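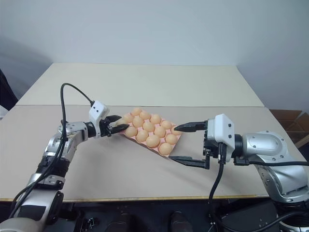 # Ritthorpe egg stall starts collecting trays again, and the pink ones are back

People in Ritthorpe who buy their eggs at the Saturday-style morning market on the green will be glad to hear that the tray return is open again, after a long winter in which most of us had a leaning tower of empties growing on top of the refrigerator. From this month you can bring your trays back to the egg stall any market morning before noon, and you'll get a little money off your next one for your trouble.

The trays are the pale pink ones that plenty of older customers remember, and that were swapped for plain gray a few years ago when the old supplier stopped making them. Beniseck, the farm shop out on the mill road that stocks the stall, found a maker who still does the color and placed an order in the spring. The shop says it has 3444 of them to get through, so there is no danger of running short before the fair.

Anyone can fill a tray at the stall, choosing egg by egg, and that has always been half the fun of it. Children in particular take the job very seriously – there was a small boy last month who held up the line for a good long while picking out the ones he thought were the roundest, and the people behind him were very kind about it. The stall asks only that you lift each egg gently, set it down in its own cup, and put back any you decide against in the pocket it came from, so the rows stay tidy for the next person.
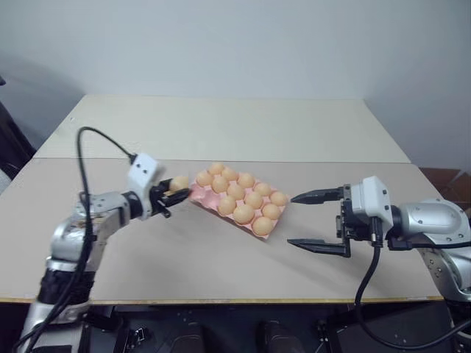
Trays come back in all sorts of condition, of course, and the shop has put out a few simple rules to keep things pleasant. They should be clean and dry, with no shell stuck in the cups, and please don't wash the pulp ones, which go soft and never quite recover. A tray with a torn corner is fine. A tray that has had a broken egg in it should go in your own compost heap, where it will do the tomatoes some good.

The return ran for a short trial last summer and did better than anyone at the shop had hoped, with 435 trays handed back over the season. Many of those went out again full the very same morning, and one household on Chapel Lane brought back 23 in a single visit, tied up in garden string and carried down the hill in a wheelbarrow! We are told the wheelbarrow went home with eggs in it, and that they all made it to the kitchen.

If you don't eat eggs fast enough to need a whole tray, the stall is happy to sell you a smaller number to take home in your own bowl or basket, and it will hold a part-filled tray under your name until you come back for the rest. Three at a time is the smallest sale. Prices are the same as last year for now, though the shop does warn that feed has gone up and it may have to look at them again in the fall.

Trays can also be left at the Beniseck shop counter during opening hours, or in the covered crate by the side door if you are passing early. Please don't leave them on the green after the market has packed up, as the wind takes them straight into the duck pond.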